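Trenau Bench Cell, Desktop Service Configuration

Product line: Trenau Bench Cell
Manufacturer: Pirkgate Automation, Workcell Division
Configuration: Desktop computer service and component recovery
Status: Available for supervised use

Overview

The Trenau Bench Cell is a single-arm workcell for light disassembly and reassembly at a repair bench. The Desktop Service Configuration is intended for organizations that refurbish office computers in quantity and wish to assign part of the work to a machine. It is offered for supervised use only. A trained technician must be present at the bench whenever the arm is powered.

Customers regularly ask whether a machine can take over the whole of a repair job. At present it cannot. The Bench Cell performs a limited set of tasks well enough to be useful in a working shop, performs a second set with frequent help, and should not be assigned a third set at all. Each of these is described on this page so that purchasers can compare the product with their own workload before requesting a quotation.

Why desktop computers

A used office desktop is a reasonable test of what an arm can do. The case is rigid and stays where it is placed. Most of the larger parts are fixed by screws, latches or rails in known positions, and a refurbisher often receives many units of one model together. Against this, the space inside is narrow, cables differ in their routing from one unit to the next, and several of the parts are easily damaged.

Removing and seating a processor brings these conditions together in a small area. The socket lever must be released and raised, the retention frame opened, and the processor lifted straight up without touching the contacts. Seating requires the same care in the opposite order, with the added need to match the orientation marks.

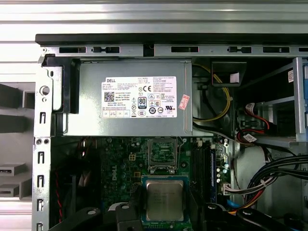 Cable management remains the most common source of delay. A technician moves a bundle of wires aside with the back of the hand and scarcely notices having done so. For the arm, a bundle is an obstacle that changes shape when touched, and the control software will pause the task if the planned path is no longer clear. Purchasers should plan for a technician to dress the cables before the arm begins work on the board.

Supported tasks

The following tasks are supported without routine assistance, provided that the case has been opened and positioned by a technician:

Removal of memory modules from vertical slots
Seating of memory modules, where the slot latches have been opened
Release of tool-free drive carriers
Transfer of loose parts from the case to a sorting tray
Pick-up of a processor from a tray or an open socket

The following tasks are supported with assistance. The technician should expect to step in:

Raising and lowering of the socket lever
Seating of a processor in the socket
Disconnection of power and data cables with locking tabs
Removal of cooling fans held by screws

The following tasks are not supported:

Application or removal of thermal compound
Work on any power supply with its cover removed
Work on batteries of any kind
Work on laptops, tablets or all-in-one machines

Evaluation results

The configuration was evaluated over 90 working days at the Ernberg refurbishing center, under the direction of Celeste Henriques, who manages the center's bench operations. During that period the cell attempted 2766 individual part handlings. Of these, 1019 involved a processor, either as a pick-up or as a placement. The remainder were divided among memory modules, drives and cables.

Memory modules gave the best results, and the center has since moved their removal to the cell as a matter of routine. Processor pick-up was dependable once the lighting at the bench had been adjusted. Processor seating was not. The center continues to have each processor checked by a technician before the retention frame is closed, and Pirkgate recommends that all customers do the same.

In her report, Ms. Henriques observed that the cell did not shorten the time needed for any single computer. An experienced technician working alone finished sooner. The advantage lay in the technician's being able to prepare the next case, test finished units or complete paperwork while the arm emptied the memory slots of the current one. Shops with only an occasional computer to service are unlikely to see that advantage.

Lighting and reflective parts

The metal heat spreader on a processor returns a great deal of light when it is tilted toward a lamp. Under a strong direct source the surface may appear to the wrist camera as a plain bright area, and the etched text can no longer be read. The software then relies on the outline of the part to judge its angle. Diffused light from two sides is recommended, and a single overhead lamp should be avoided wherever possible. 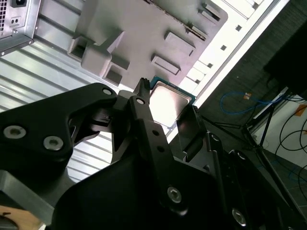 Grip force for processors is set at the factory to the lowest of 3 levels and should be changed only by a supervisor. The fingers are designed to hold the part by its edges. If the part sits at an angle after pick-up, the operator should pause the arm, return the part to the tray and repeat the approach. Attempting to correct the angle over an open socket places the contact pins at risk, and damage of this kind is not covered by the warranty.

Bench and site requirements

The cell must be fixed to a level work surface that does not move when leaned upon. The case under service should lie on its side with the open face upward and should be secured against sliding. Clear space is required around the full reach of the arm, and the power and control cables should be led away from the operator's standing position.

Standard precautions against static discharge apply to the arm as they do to a person. A grounding lead for the fingers is supplied and must be connected before any board-level task. The computer must be unplugged from the wall outlet before it is placed at the bench.

Training and supervision

Each purchase includes operator training at the customer's site. The course was written by Mahmoud Shawky of the Workcell Division and assumes that participants already know how to service a desktop computer by hand. No programming experience is needed. Participants learn to start and stop the cell, teach a new case layout, recover a dropped part and recognize when a task should be finished manually.

Supervisors receive a further session on grip settings, task records and the emergency stop. One technician may supervise one cell. Supervision of several cells by a single person is not approved in this configuration.

Use outside the repair shop

Inquiries are received from time to time about home use, chiefly for sorting laundry, loading dishwashers and general tidying. The Bench Cell is not suitable for these purposes and should not be purchased for them. Household chores involve soft or irregular objects, changing surroundings and the presence of children and pets, and the cell has no provision for any of these. Pirkgate does not offer a household product.

Included items

Single arm with two-finger gripper and wrist camera
Control unit with task software
Grounding lead and spare fingertips
Sorting tray with processor inserts
Operator manual, printed and electronic

Optional items

Diffused lamp pair, recommended for processor work
Case clamp for small desktop models
Mạc case layout library, covering common office desktops, updated each March

Ordering

Quotations are prepared on request. Customers are asked to state the computer models they service most often, the number of benches available and the tasks they hope to assign to the cell. A demonstration using the customer's own equipment can be arranged before purchase and is strongly advised for any shop intending to use the cell for processor seating.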